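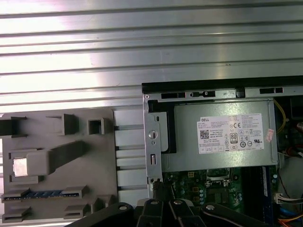 Reviewed by Helju Liepiņa

I've had the Flinder wrist kit on our arm since the first week of March, and I'm a fan! We're gathering demonstrations of work inside old desktop PCs, where everything is gray metal, cables and narrow gaps, and I expected the gripper to hide half of what we needed. With the camera at the wrist I get the fingers, the board and the power supply in one view, and even the DELL on the label reads fine.

Setup took me 15 minutes, most of it finding the right hex key. Recording is one button to start and the same button to stop, and a bad take goes in the trash with a long press – so simple, and I use it all day. We've saved over 800 episodes so far. Stavros Vidmar, who shares the bench with me, got through 60 in one afternoon (his first!).

Gripes? Bright aluminum throws streaky reflections, so lock the exposure before you start. The arms of the gripper also take up a good bit of the bottom edge, and I'd love a mount with a little more tilt. The cable clip is flimsy too – I swapped it for a Miltix one on day two.

Five stars from me, and I've already ordered a second kit for the other arm.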